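Leimholzplatte verzieht sich nach dem Ölen

Forum > Holz & Oberflächen > Tische und Arbeitsplatten

verna_y
Moin, kurze Frage zwischendurch, bin grad auf dem Sprung. Hab mir bei Trandico eine Leimholzplatte bestellt, Ahorn, für den Schreibtisch. Im Juli einmal geölt, nur Oberseite. Jetzt schüsselt das Ding, bis zu 6 mm in der Mitte. Reklamieren oder selber schuld?

Pustileck
Selber schuld, sorry. Immer beide Seiten ölen. Steht eigentlich überall.

demyd_p
Würd ich so nicht sagen. Öl sperrt kaum, das macht keine 6 mm. Eher Holzfeuchte. Wie lange lag die Platte vorher in der Wohnung? Und wie gelagert, flach aufm Boden?

verna_y
3 Tage, in Folie. Dann direkt los. Flach aufm Teppich, ja

demyd_p
Na also. Folie runter, Leisten drunter, Luft von allen Seiten, zwei Wochen warten. Erst dann Öl.

Pustileck
Und trotzdem beidseitig!! Ich bau seit Jahren Tische, mir hat sich noch keine verzogen.

Bethel E.
Könnt ihr das woanders ausfechten? Sie will ja wissen was sie jetzt machen soll. Bei mir hat geholfen:

1. Platte umdrehen, hohle Seite nach unten, auf Leisten. Abwarten, nich beschweren.

2. Fugen anschauen. Helles Holz mit ruhiger Maserung, da sieht man die Leimfugen als dünne Linien, mit dem Fingernagel drüber. Wenn nix hakt, ist der Leim wohl ok.
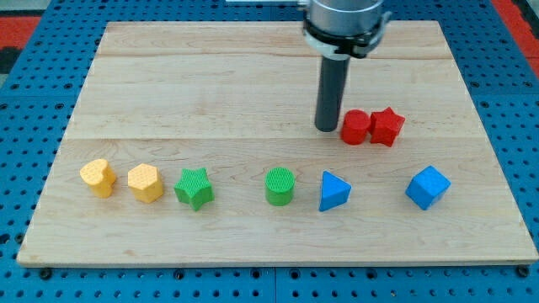

3. Wenn sie wieder halbwegs gerade ist: Unterseite ölen, dünn, Überschuss nach 20 min abnehmen. Lappen draussen ausgebreitet trocknen, die können sich selbst entzünden!

4. Gratleiste oder Stahlprofil drunter, mit Langlöchern. Nie fest verschrauben.

Swati
Zu 4: Langlöcher quer zur Faser, sonst bringts nix. Hab bei meiner 86 cm tiefen Platte drei Profile drunter, steht seit zwei Wintern.

demyd_p
Drei find ich übertrieben, zwei reichen bei der Tiefe

Swati
Kann sein. Liegt aber gerade :)

Pustileck
Welches Öl war das überhaupt? Das von Brereo ist ziemlich dick, da würd ich verdünnen.

verna_y
Hartwachsöl, Marke müsst ich nachschaun, Dose steht im Keller. Platte liegt jetzt umgedreht auf Leisten. Reklamieren lass ich erstmal, meld mich in zwei Wochen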